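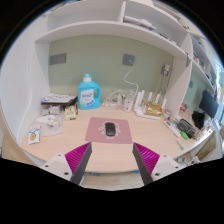 The Rana hand-held gripper before a grasp, with the wireless mouse lying on its mat.

The Rana is a hand-held two-finger gripper made by Zoronar. It is used to record grasping movements, which are later repeated by a robot arm. Each finger has a magenta ribbed pad, fixed to a grey backing. The first version was designed by Songül Sönmez and was shown in March at the Flarkwood workshop.

Setting up

The fingers are fully opened and closed before each session, and the width is written in the log. A light object with a smooth shell, for example a computer mouse, is normally used for the first trial.

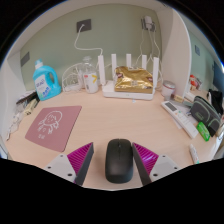
The operator should come to the object slowly and keep both pads at the same height. If one pad touches earlier than the other, the screws of its mounting block are loosened, the finger is moved and the screws are tightened again.

Maintenance

The pads are wiped with a damp cloth after 200 grasps and changed after 2000. Worn ridges let smooth objects turn during lifting.

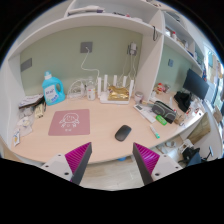 Harish Upadhyay, who wrote the service notes, also advises to look at the screw holes for small cracks when the pads are off. The spare finger set has the part number 136. Older sets, sold under the name Uvus, have a different hole spacing and do not fit.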